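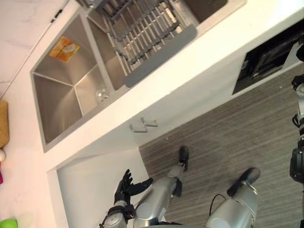

First aid certificate for a small staff — does everyone need the hands-on part?

Posted in Workplace Safety by Urmas Urbonaitė

I run the office side of a catering supply shop in Clarklow. We have 15 people on the payroll, with 6 of them on the floor or in the prep area at any one time. Our certificates run out in October and the owner wants to switch everyone to an online course to save a day's wages.

The course he found is online only. You watch the lessons, take a test and print a card. Our insurance paperwork says "current first aid and CPR training" and nothing more. Two of the drivers have never taken a class at all.

Has anyone had an online card accepted? And if we do need an instructor, is it cheaper to have one come to us or to send people out in groups? We could clear the back room before opening, say 7 in the morning, but it isn't large.

kutt_maintenance

Call the insurer and get the answer in writing before you pay for anything. Ours (I'm at Kütt, the flooring place) would not take a card unless a skills check had been done in person. Your state may have its own rule for your type of work too, so look that up as well.

What we ended up doing was the blended course. People did the reading and videos at home, then an instructor came in for the hands-on part. It took around 4 hours with a class about your size, including the AED practice. We paid staff for the home part too, and you should check whether you have to.

On the room: ask the instructor how much floor space they want per person. Everyone has to kneel next to a manikin, and it gets tight fast. We moved the desks into the hallway the evening before. If you split into two groups you also keep half the staff free to work, but some instructors charge for two visits, so ask about that first.

Put the two drivers in the first group. If one of them is out sick you still have the second date.

Derkano

online is fine, we did it and never had a problem

Zutasness

"Never had a problem" may only mean no one has asked to see the cards yet. I'd go with the answer above.

One thing to add. Keep a list of the expiration dates somewhere other than the cards themselves, and set a reminder 30 days ahead. New hires will be on a different date from everybody else. Our training place lets us send one or two people to its regular evening class, and it costs less than booking a private session for them.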